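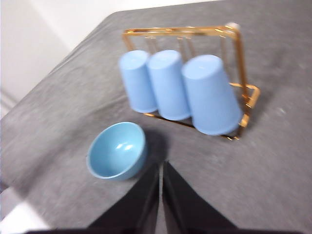

3.2 What people did with the shared kitchen shelf

I'll start with the shelf, as that's where most of my field notes ended up. When Busisiwe Mnguni and I set out to study how people in shared houses look after things they don't own, we expected to write mostly about cleaning rotas (we'd both lived with some dreadful ones). The rotas did get a mention, but what people really wanted to talk about was mugs. Whose mug it was, who'd had it last, where it went after washing up, and whether a guest could be handed it without asking first.

We spoke to 57 people living in 15 shared houses in Whitelaw, nearly all of them in the streets behind the old Nadwood works. I did the evening visits and Busisiwe did the mornings, which suited us both and also meant we saw the kitchens in very different moods. Breakfast is quick and a bit silent. By seven in the evening there's a queue for the hob and people are much happier to chat, sometimes for far longer than I'd planned!

In 6 of the houses every mug had an owner, and everyone could tell us who it was without stopping to think. I'm calling these "named" kitchens. Nothing was written down anywhere. New housemates picked up the rule by getting it wrong, usually in their first week, and several could still remember the exact mug. One man told me he'd drunk from a chipped blue one on his second morning and that "the air changed". He bought his own that afternoon and hasn't touched anybody else's in the four years he's lived there.

The other houses ran what I think of as a pool. You took whatever was clean. I'd guessed that pooled kitchens would be the friendlier ones, and I was wrong about that, or at least too quick. People in pooled kitchens complained more about washing up, and they complained about the house as a whole, so that a grumble on a Tuesday-night sort of scale grew into a grumble about everybody. In the named kitchens a dirty mug pointed straight at one person, and the matter was often settled in the hallway before the kettle had boiled.

Figure 3 sets out the kinds of places where drinking things were kept between uses, of which the metal cup rack is one.

Figure 3. Keeping places for shared and owned cups: a gold-coloured wire cup rack.

Storage mattered more than I'd allowed for in our first round of questions, and I'm grateful to Doina Kadrić for pushing us on it after she read an early draft. She pointed out that a cupboard hides who has what, while a rack or an open shelf leaves it out for the whole house to look at. We went back in June with a shorter set of questions about this. People with open storage talked about gaps ("mine's not there, so somebody's got it upstairs"), and people with cupboards talked about running out. I find that difference lovely, and I'd like to see it tested somewhere bigger than Whitelaw.

There's a wrinkle with the pooled houses, which is that three of them had one exception each, a single cup left out of the pool and treated as private. I come back to those in section 3.3, along with teaspoons.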